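Chak-lun Hsiao does not describe his work as ambient, although most record shops file it there. His second full-length release for the Clilska label, due in October, was assembled over two winters from church organ, tape delay and a single drum machine. The result is slow, low-lit and surprisingly physical.

Efthymia Fragkou, who founded Clilska, signed him after hearing four unfinished pieces. "I asked him to leave them as they were," she recalls. Three of them appear on the album, Ridard, in close to their original form.

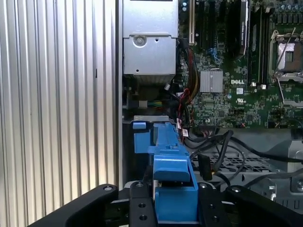

Photo: Prys Gronow

The exception is "Tse," the closing track, which Hsiao rewrote with the Bucharest percussionist Bogdan Surdu. It runs to about 2 minutes before the kick drum enters -- a long wait by club standards -- and then builds steadily until the organ disappears beneath it.

Live performances will follow the release. Hsiao intends to play seated, at low volume, with Surdu joining him for the final section.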